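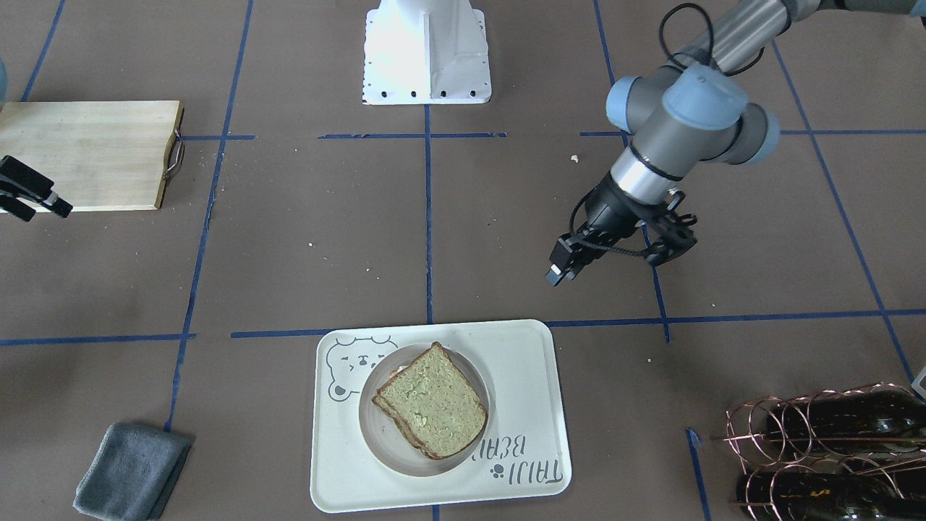
Page 2 sur 12

Forum > Réseau domestique > Câblage et courants faibles
Sujet : Débit bloqué à 100 Mbit/s sur une seule prise RJ45

graltidgate
Bonjour,
Maison câblée en février, Cat 6 F/UTP, brassage dans un coffret en garage. Toutes les prises montent à 1 Gbit/s sauf celle du bureau, qui négocie à 100 Mbit/s full duplex. Cordons permutés aux deux extrémités, même résultat. Port du switch permuté aussi. Le testeur à LED (un Pumphrey d'entrée de gamme) allume les huit paires de voyants dans l'ordre. Je ne vois pas ce qui reste à contrôler.

iestyn_lougher
Une négociation à 100 sur du matériel gigabit, c'est une paire en défaut neuf fois sur dix. Le 100BASE-TX se contente des paires 1-2 et 3-6. Si la 4-5 ou la 7-8 est mauvaise, le lien retombe. Ton testeur à LED vérifie la continuité en courant continu et rien d'autre. Un contact résistif passe le test sans problème.
Refais les deux noyaux avant de toucher au reste.

Ketbridge
Pas d'accord sur l'ordre. Avant de recâbler, on force le switch en gigabit et on lit les compteurs d'erreurs. S'il y a du CRC, on saura que la couche physique est en cause.

iestyn_lougher
En 1000BASE-T l'autonégociation est obligatoire, elle sert à désigner le maître et l'esclave pour l'horloge. « Forcer » en gigabit revient à n'annoncer que le gigabit. Si une paire est morte, le lien ne montera pas et tu n'auras aucun compteur à lire.

Ketbridge
Un lien qui ne monte pas est déjà une information. Je maintiens que ça prend moins de temps qu'un noyau à refaire.
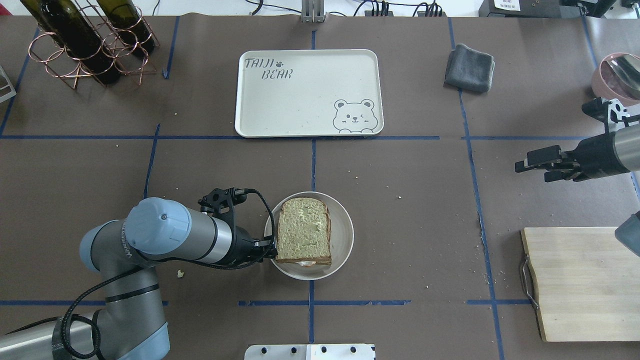 Cela dit, pour les compteurs, il faut un switch administrable. Graltidgate, tu as quoi dans le coffret ? Sur les Sustport non administrables, la couleur de la LED donne la vitesse et c'est tout.

graltidgate
Sustport non administrable, justement. Par contre la carte réseau du PC a un test de câble dans le pilote. Il donne : paire A OK, paire B OK, paire C OK, paire D ouverte à 12 m.

bleddyn.ll
Quelle est la longueur totale du lien ? Si c'est 12 m, le défaut est au coffret. Sinon il est en plein parcours et refaire les noyaux ne changera rien.
Attention, la correspondance entre les lettres et les numéros de broches dépend du constructeur. Ne pas conclure que D = 7-8 sans la documentation.

graltidgate
Longueur relevée sur le marquage métrique de la gaine : 12 m, cordons compris. Donc côté coffret.

iestyn_lougher
Donc le noyau, comme dit plus haut. Bleddyn Llewellyn avait posté une procédure dans le sujet épinglé, je la recopie :

1. Débrancher le cordon et sortir le noyau du panneau.
2. Contrôler que les deux extrémités suivent la même convention (T568A ou T568B).
3. Recouper le câble au ras de l'ancien dénudage.

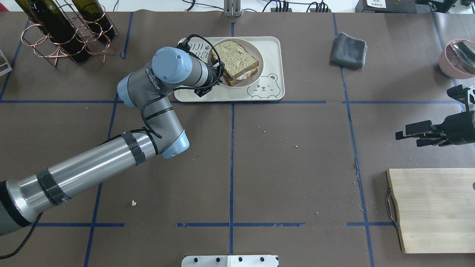
4. Dénuder sans entailler les conducteurs, détorsader 13 mm au maximum.
5. Rabattre le drain et le mettre en contact avec le capot métallique.
6. Insérer les fils, fermer le capot à la pince, araser.
7. Relancer le test de câble.

bleddyn.ll
Une correction à ma propre procédure : à l'étape 5, le feuillard doit rester en place jusqu'à l'entrée du noyau. Je l'avais omis.

Ketbridge
Pour un bureau à domicile en F/UTP, la reprise d'écran n'aura aucun effet mesurable sur 12 m. Autant ne pas compliquer.

bleddyn.ll
Mesurable ou non, un écran flottant est une non-conformité. Quand on a le noyau en main, on le fait.

graltidgate
Noyau refait à 18 h. Le fil marron-blanc était posé dans la fente sans être serti, l'isolant n'était même pas marqué. Lien à 1 Gbit/s, les quatre paires OK au test. Transfert de 200 Go vers le NAS en cours, aucune coupure pour l'instant. J'ai repris l'écran par la même occasion.

Ketbridge
Bien. Change le titre en [Résolu].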